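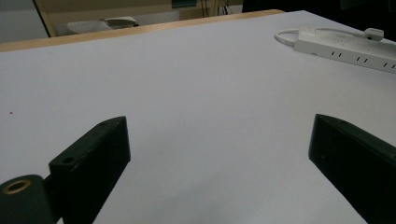
The open jaws of a hand-held gripper over the practice table, with the power strip to the far right.

Opinion: Marks for the demonstration, and marks for the record

By Phyllis Haworth

The student robotics project at Inville College has asked its teaching staff to decide, before the end of November, how the work of the second-year group is to be assessed. Two proposals have been put forward. The first would award most of the marks for a public demonstration on the final Tuesday of term, at which a robot trained by each team must carry out a household task. The second, which I support, would award most of the marks for the demonstrations the students themselves record by hand, and for the written account that goes with them.

I should declare an interest. I have taught on the project for two years and drafted part of the second proposal with my colleague Keith Inskip. Readers may weigh what follows accordingly.

The case for a public demonstration is easily made. Parents and governors can understand it. A plug either goes into a socket or it does not. Alaric Nakamura, who leads the opposing view in the department, argues that engineering is judged by results in the world outside and that students should become used to this early. He is right that they should. He also points to the regional competition for the Curnard Cup, where teams are ranked entirely on what their machines do in front of the judges, and where our own students have been placed respectably.

My concern is with what such an arrangement teaches in the weeks leading up to it. The greater part of a team's effort goes into showing the task to the machine, over and over, using grippers held in the hand. The current assignment concerns a power strip and its plug. Each team is expected to submit 200 recorded attempts, and across the whole year group the archive now stands at 1,291. That is a considerable amount of patient work by people of seventeen and eighteen, and under the first proposal it would count for almost nothing.

Anyone who has tried the task will know that it is harder than it sounds.

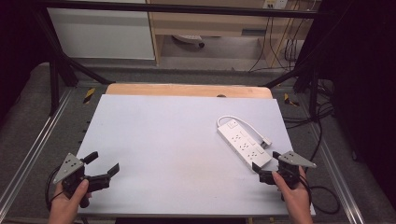

Two grippers must be managed at once, one in each hand, and their cables have to be kept clear of the work. The cord of a power strip does not stay where it is put. The student has to think about which hand will steady the strip and which will take hold of the plug, and must then make the same choice in the same manner on the next attempt, and the one after that. A person who changes method halfway through leaves a muddled set of recordings behind, and the robot that learns from them will be muddled too.

These are habits of mind that a college ought to value. They resemble what is asked of a laboratory technician or a joiner. They can also be assessed fairly. A teacher can sit down with a sample of 20 recordings and judge whether the starting positions were varied as the brief required, whether failed attempts were labelled as failures, and whether the student's notes agree with what was recorded. A public demonstration allows for none of this. It lasts a few minutes and may be decided by a slipping table or a loose connection.

There is a further difficulty, and it is one of honesty. Last year, when the final display carried the larger share of the marks, some teams quietly removed their poorer attempts before handing in their work. They had not been told that they could not. One of the students, Chelsea Heywood, raised the matter in her end-of-year report, and wrote that her team had "kept the good ones and lost the interesting ones". The remark deserves attention. The discarded attempts would have shown where the plug had been approached at a poor angle or gripped too near the cord, and the teams that followed could have learned from them.

Dr Nakamura replies that this can be cured by a rule. Perhaps so, but a rule is a weak instrument when the marks pull in the opposite direction. If a failed attempt, properly labelled and explained, earns credit, the student has a reason to keep it.

I accept that the second proposal has costs. Marking recordings is slow. Paloma Dvorak, who timetables the department, has estimated that it would take each member of staff some two days more than the present system, and she has asked where those days are to be found. The Santoso Fund, which meets part of the project's expenses, has said it would consider paying for additional marking time, although no sum has been agreed. It must also be admitted that a shelf of recordings does not draw a crowd, and that the project depends in part on the goodwill of people who attend the display evening and enjoy it.

For that reason the display should continue. It should carry a smaller share of the marks, a quarter at most, and teams should be free to show a robot that fails, provided that they can explain to the audience why it does so. Nindent School, with which we share equipment, has run its evening on these lines, and its staff report that the questions from visitors improved.

The equipment itself would need no alteration. The same table, the same grippers and the same power strip would serve either scheme. What would have to change is the mark sheet, and with it the instruction we give to students on their first afternoon. At present they are told to make the robot work. I should prefer that they be told to show it the task carefully, to keep every attempt, and to write down what they did.

The department meets again next month. Written comments from students and parents may be left at the college office until then, and will be circulated to all staff before a vote is taken.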